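Home Explore Lists Log in

Mahfuz Gazi
Thread

Spent my Sunday at the Demedus open day out in Hurnetberg and I have so many thoughts, so you're getting a thread, sorry (not sorry)
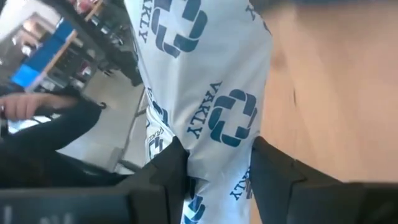 I signed up for the 2 pm tour, the last one with spots left. You get a badge, a safety talk and a cookie, in that order. The cookie was great!

The part I came for was the gripping demo. Soft packaging is the hard stuff, the guide said. A box stays a box, but plastic film folds and slides and never looks the same way twice. I pack orders for a living so I was nodding like crazy

Asked her what happens when it drops one. "We pick it up and go again." Love her

Also got to chat with a guy from Belitz who drove 3 hours to see it. He wanted to know about cycle times, I wanted to know if it gets bored. We did not get the same quality of answers

Parking was a mess, go early if they do this again. I left my car by the Marras building and walked, lovely walk, wrong shoes

Anyway my kid wants one for her room now. Told her to start with the socks on the floor

193 likes 239 views 2 reposts

Replies

so jealous, I tried to get in and the morning tours were full

did they let you try the controls??

film wrap is my nemesis at work too, send help

That parking lot!! We circled it forever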